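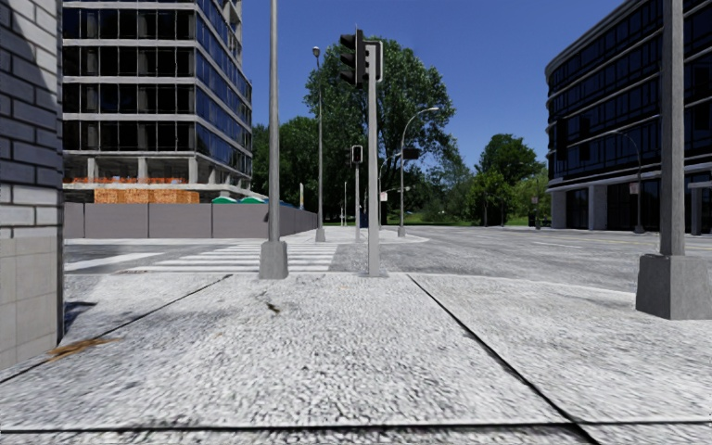

Can we trust the 31 bags a minute on the Derese plate for our powder?
Only for free-flowing product with the hopper kept full, and ours is neither of those things on a normal shift.

Workshop notes, Monday, start 7.40 am

Vertical form-fill-seal, the Derese, auger head on top. Film is the Vitgate laminate, the same reel stock we ran all January. Product is the fine whey blend, which bridges in the cone if you look at it sideways.

The sales sheet from Stornmont (they sell the Derese here, they don't build it) says the new auger and the stirrer blade will fix the weight drift. I have read that sentence on three sheets for three different parts now. So today is a plain before-and-after. Old auger first, new auger second, same reel, same jaw settings, same pallet of powder.

Setup
Jaws cleaned with the brass brush. Found a curl of burnt film behind the rear jaw, so last week's notes about "uneven heat" are probably worth very little. Teflon tape on the front jaw is tired but I left it alone until after the first run. Changing two things at once is how we got into this mess.

Registration eye was reading the print mark fine. Forming collar has a small burr on the left shoulder. Dressed it with fine paper. Somebody has written OK on the collar in marker, with no initials.

Run 1, old auger
Target weight 100 g. Drift showed up early, light bags first, then a heavy one whenever the bridge let go. You can hear it, a dull thump in the cone. The checkweigher kicked the light ones and let a couple of heavies through that I would have kicked. Upper limit had been opened up at some point. It's not in the log. I put it back to where the job card says.

Seals on run 1 looked acceptable. Pulled some by hand and they peeled slowly with whitening across the full width. Dunk test had a few bubbles at the back seam where the lap crosses the end seal, always on the same side. That smells like jaw alignment and I don't believe the auger has anything to do with it.

Stopped for tea, then swapped parts.

Changeover
Stornmont says the auger swap is tool-free. It is if you don't count the hex key, the strap wrench and the mallet. The locating pin on the new one is a tight fit and I had to chase the hole with a reamer. Not pleased about doing that to a brand-new part. Swarf vacuumed out, then wiped, then wiped again. QA came and looked before we put product back in.

Stirrer blade clears the cone wall, but not by much. I turned it over by hand a good few times before letting the motor near it.

Run 2, new auger and stirrer
Better. I'll say that much. The thump has gone and the weights sit closer together. Whether that's the auger or just the stirrer stopping the bridge, I can't tell from today, and neither can Stornmont. The stirrer costs a fraction of what the auger does. I want to run the old auger with the stirrer fitted before anyone signs for a second set.

Speed is where the claim falls over. Pushed it up towards the plate figure and the powder was still falling when the jaws closed. Dust in the end seal, and the dunk test told the rest. Backed off until the seals came clean again. The rep will say it wants a dust hood. The rep sells dust hoods.

Okuvow data logger
It was on for both runs. Their dashboard gives the line an "efficiency score", which went up while we were making leaky bags at full speed. It counts jaw closures. I've asked if it can take the reject signal from the checkweigher instead. No reply yet. Until then please don't paste the score into the weekly report.

Back seam leak
Still there on run 2, same side, so the auger is off the hook for that. Put carbon paper between the jaws and closed them cold. Print was faint at the right-hand end. Shimmed the rear jaw, tried again, more even. New tape on the front jaw while I was in there. Did a short run afterwards and the bubbles stopped, but it was a short run and I'm not calling it fixed.

To do
Old auger plus stirrer, 2,000 bags, no fiddling with speed partway through.
Find out who opened the upper weight limit and get it locked behind the supervisor code.
Ask Vitgate for the sealing range on this laminate in writing. The one taped to the panel is for the previous film.
Order 2 rolls of jaw tape.
Put the old auger on the labelled shelf, not in the blue tub.

Line handed back to production at 3.15 pm, running at the slower speed. Note left on the panel.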